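Can a robot tidy your living room yet?

My sister-in-law Tamara asked me this over dishes, so here goes. Vacuuming, yes, mine does 20 minutes a day and only eats the odd sock. Picking things up is much harder! Soft seats and thin cords still give these arms fits, so until April at least I'm sticking with my own habits:

Clear chairs and sofas before the floor.
Loop cords loosely and give them a hook by the door.
Keep one basket per room (mine cost 4 dollars).
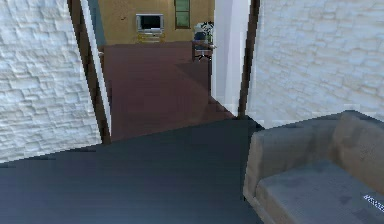
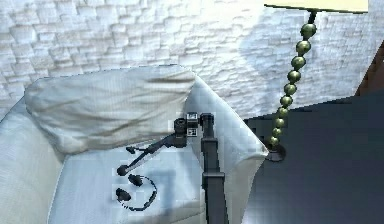
Simulated living room: the doorway and gray sofa first, then the arm over a headset on the white armchair.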